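In Defense of the Board on the Wall
7 Aug 2026

I have worked in a lot of offices over the years, some of them nice and some of them the kind where you bring your own chair, and I've come to believe that the most useful thing any of them owned was a whiteboard. I know how that sounds. We have shared calendars now, and chat channels, and at my current job we have a planning program called Zukelent that sends me a message whenever a colleague so much as moves a comma. I don't hate it. I open it every morning with my coffee and I close it feeling a little more tired than when I opened it.

A board doesn't send you anything. You walk past it on the way to the sink, and you read it because it's there and you have eyes. I learned most of what I know about how my coworkers think by standing next to them at a board while they drew a box, frowned at it, wiped it out with the side of a hand and drew a slightly different box. You can't get that from a finished page, however handsome the font is.

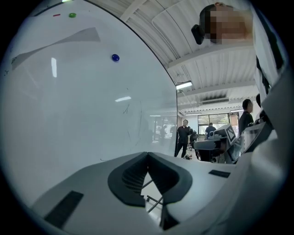 Three magnets and the remains of some marker.

My first real job was with a little freight company in Dirnden, and the whole business ran off a board in the hallway. Every truck had a line. If you wanted to change a line, you had to get up, walk over and change it where everybody could see you doing it, and so people thought twice. They also talked to each other, since the hallway was narrow and there was usually somebody in the way. When I later spent a couple of years in Abu Hammour, in a much bigger office with much better air conditioning, I missed that hallway more than I expected to. We had screens on every wall there, very sharp and very bright, and I could never remember a word of what was on them.

I think it has to do with handwriting, at least partly. I can tell you who wrote a thing from across the room, and whether they were in a hurry. A neat column of type tells me the news and leaves out the person, and I like having the person along. (My own handwriting is dreadful, and I've been asked more than once to please print.)

And then there is the forgetting, which I'd count as a virtue. Zukelent keeps everything. When I searched it in March for one simple delivery date, it gave me 402 results, going back to before I was hired. A board holds what fits on it. When it's full, somebody has to decide what still matters and wipe off the rest, and that little act of deciding is most of what a good meeting is for anyway. 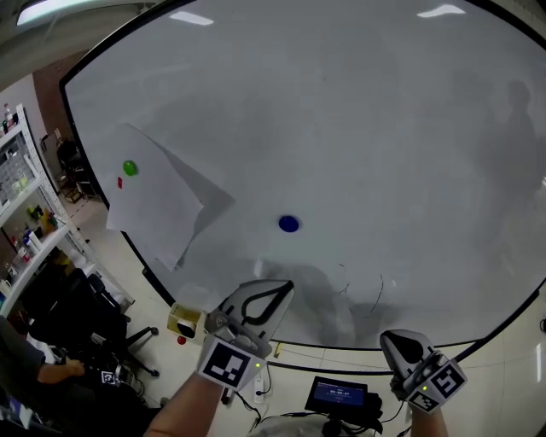
What I'd Ask For

I'm not proposing we throw out the computers, and I wouldn't get far if I did. I'd only ask the people who plan offices to leave us some wall. When we moved into the Flanside building, the drawings had nine screens in them and no boards at all, and it took a good deal of friendly nagging to get one put up by the kitchen. I'd put it at a height a short person can reach. I'd buy decent markers and throw out the dry ones, instead of setting them back in the tray as we all do. And I'd keep plenty of magnets, because a sheet of paper stuck up at eye level gets read by people who would never in their lives open the attachment.
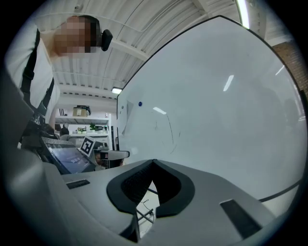 A narrow sheet of paper, held up by one small magnet.

If your office has a board that's been sitting idle behind a coat rack, go move the coats this week. Write up something small, like who's out on Monday or what kind of soup they have downstairs. Leave a marker where people can find it, and give it a few days before you look to see what's been added.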